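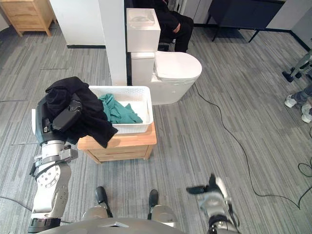
Ich komme mit der Wäsche einfach nicht in einen vernünftigen Rhythmus und wollte mal hören, wie ihr das macht. Bei mir landet alles durcheinander in einem Korb, dunkle Sachen, Buntes, egal. Der weiße Korb mit den Gitterseiten steht jetzt oben auf dem Holzschränkchen statt auf dem Boden, da muss ich mich wenigstens nicht mehr bücken — aber das schwarze Teil hängt halt wieder halb über dem Rand, und das Petrolgrüne liegt zerknüllt drin. Zweiter Korb? Oder gleich so ein Sortierwagen von Rirby?

wollmaus_kira
Zweiter Korb, ganz klar! Sortierwagen hatte ich, der steht bei uns im Flur nur im Weg rum.

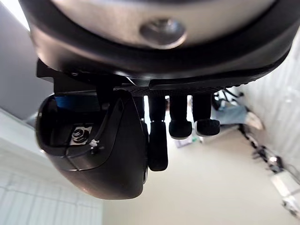

Bei wie viel Grad wascht ihr eigentlich die Bettwäsche?

60, bei Bezügen und Laken immer. Nur die dunklen Sachen laufen kalt.

tatska_fan
Find ich übertrieben, 60 brauch ich höchstens, wenn jemand krank war. Viel mehr nervt mich das Beziehen danach. Mein Laken wirft am Kopfende immer Falten, und an der Ecke guckt die Matratze raus, weil ich nie richtig drunterkomme (Nachttisch direkt daneben).

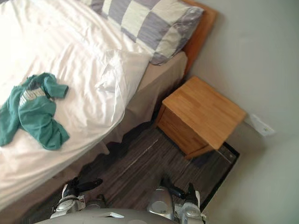
Ferhat Sarıgül: Fang mit den Ecken am Kopfende an und zieh dann zum Fußende, so mach ich das seit Jahren. Kissen vorher komplett runter, sonst wird das nichts.

Declan Coughlan
Seh ich anders, ich fang immer unten an und nehm Übergröße. Und bügeln tu ich Laken schon lange nicht mehr.

wollmaus_kira
Übergröße rutscht bei mir nachts weg, furchtbar!

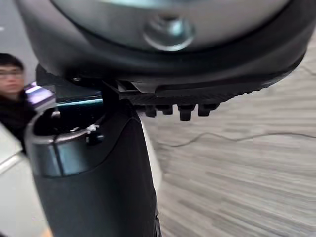
Mein Plan für Freitag

So, danke euch! Ich hol mir einen zweiten Korb für die dunklen Sachen, und das Laken probier ich erst mal nach Ferhats Methode.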